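Hindside Capture Kit: Setup and Operation Guide

Section 6. Recording Hand Demonstrations at a Table

6.1 Scope

This section covers recording pick-and-place demonstrations with the Drorik glove and its tracking cube, and with the Drorik hand-held gripper. Fitting the glove and charging the battery pack are covered in Section 4. Export to the Dutness training format is covered in Section 8.

The procedure assumes a seated operator, one table, one bin, and a set of soft objects. Load task profile 11 (Soft Objects, Single Bin) before starting. Other profiles use different time limits and will reject takes recorded with this layout.

6.2 Preparing the work area

1. Place the table so that the operator can reach the far side of the bin without standing up.

2. Set the bin within reach of the recording hand. Leave clear space in front of the bin for placing and picking up objects.

3. If the tabletop is glossy, cover it with a plain, matte cloth. Smooth out folds in the area where objects will be set down. Folds deeper than 9 mm can be read as object edges.

4. Mount the fixed camera so that the bin, the clear space, and the operator's forearm all stay in view. Tighten both clamp screws.

5. Start the recorder and open the Live View page. Check that both the fixed camera and the gripper camera are listed.
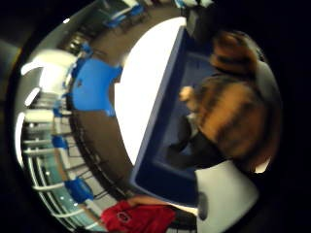
The gripper camera uses a wide lens and records a circular view. Dark corners are normal and do not need to be cropped; the recorder applies the lens correction at export. Do not change the focus ring. If it has been moved, repeat the lens calibration in Section 3.

Note: Chairs and other furniture may remain in the room. Do not move them between takes in the same session, as the background is used to check that the fixed camera has not shifted.

6.3 Checking the tracking cube

1. Seat the cube on the mount at the back of the glove until it clicks. The printed faces must be clean and free of tape.

2. Route the cable along the forearm and back toward the body. Leave enough slack for a full reach across the table.

3. Hold the hand still over the clear space. Wait for the cube status on the Live View page to change from Searching to Locked.

4. Turn the wrist slowly to each side. The status must stay at Locked. If it drops, raise the fixed camera or move the chair, then repeat this step.

Caution: Do not lift objects by hooking them on the cube or the mount. A bent mount shifts the recorded hand position, and the error is not visible in Live View.

6.4 Recording a take

1. Put the objects in their start positions as listed in the task profile.

2. Rest the gloved hand on the table and press Record. Wait for the tone.

3. Move the hand to the first object at a steady pace. Approach from above with the fingers open.

4. Close the fingers around the object. With plush objects, grip the firmest part and keep the cube face pointed toward the fixed camera.

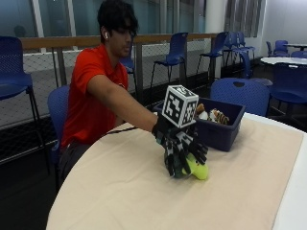 5. Lift the object clear of the table and of the bin rim. Do not drag it.

6. Carry the object to its target position and lower it until it is supported. Open the fingers fully before withdrawing the hand.

7. Continue with the next object, or return the hand to rest and press Stop.

A take may last up to 53 seconds under profile 11. Longer takes are saved but marked Overtime and left out of the export.

Note: Keep the other hand off the table and out of the bin while using the glove. If an object rolls away, stop the take and discard it. Do not correct its position while recording.

6.5 Placing objects on the cloth

Objects set down outside the bin may lie on their side. They need not stand upright unless the profile says so. Vary the angle of each object from take to take, but keep it inside the clear space and visible to the fixed camera. Pause briefly with the hand above the cloth before each grasp so that the segment marker can be set.
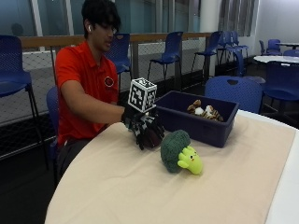

Figure 6-3. Gloved hand above the cloth, with one plush object in front of the bin and one inside.

6.6 Reviewing takes

1. Open the session list and select the take.

2. Play it at half speed. Check that the hand model closes when the glove closes.

3. Look at the tracking bar under the video. Gaps shown in yellow are filled automatically. Gaps shown in red are not; discard the take.

4. Mark the take Keep or Discard. Unmarked takes are not exported.

Error 106 (Cube Lost) means that no cube face was readable for longer than the permitted gap. Check for a sleeve covering the cube, a glossy reflection on a printed face, or a loose mount. If the error returns after these checks, repeat 6.3 from step 1.

Users of the Khunthong arm controller should also confirm that the hand model is set to Right or Left to match the glove. The controller does not detect this setting, and replaying a take with the wrong hand model can drive the arm into the bin.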